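Pliketum Hall Hire Kit - the borrowing page

Hello, and welcome to the kit page! I'm Heike Schmieder and I look after the equipment pool for clubs and groups in and near Treltadville. If your club has a sports day, a fun run, a quiz night or a summer do coming up, have a read through before you go and spend your own money on a gazebo you'll use once a year (we've all done it, me included).

The pool was paid for out of last year's community grant round. We got €1,769, which went a lot further than I thought it would, mostly because Lutz Sperling is very good at haggling.

What you can borrow

The Saton portable PA

I love this thing. It's one speaker on a pole with a mixer built into the back, and it comes with 2 microphones, one on a lead and one without. It's loud enough for the football pitch if the wind is behaving, and more than loud enough for any of the halls. The battery did us a full afternoon at the rowing club regatta, though I'd still bring the mains lead. Spare batteries for the cordless mic are in the side pocket - please put new ones back if you use them up!

The Rathjen pop-up gazebos

We have 5 of these, all dark green, all with side panels and a bag of pegs each. Two people can put one up, but three is much nicer, especially if it's breezy. The legs click into place and the top bar pinches fingers, so watch out for that. If you bring one back damp, tell me and I'll hang it up in the boathouse. I'd much prefer a wet gazebo and a phone call to a mouldy one in August.

Folding tables

There are 12, and they fit in the back of an estate car if you take the parcel shelf out. Helmut Engelhardt from the angling club has written the right way to stack them on the inside of the store door. Follow his drawing and you'll save yourself a second trip.

The tea urn

Fill it to the line, switch it on and leave it alone for around 40 minutes. Don't descale it yourselves, please, Mattes Fuchs does that.

What it costs

Nothing for groups that took part in the grant round, and a small donation from everybody else. I do ask for a deposit on the PA, which you get back the same day if everything's in the case.

How to book

Ring or email me with your dates and what you're after. August weekends go first, so get in early for those. Pick-up is from the side door of the old school, evenings only, and I can usually be talked into a Saturday morning if you ask nicely.

New bookings for the summer open on Friday, May 4, 2018. Meinrad Sutter has already asked for the gazebos for the rugby sevens, so if your date is anywhere near his, have a word with him first and you can probably share. 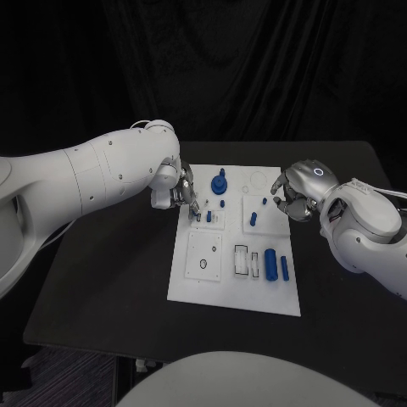
Returning the kit

Bring everything back to the same side door, clean and in its own bag. If something's broken, just say - I won't shout, but I do need to know before the next group turns up for it.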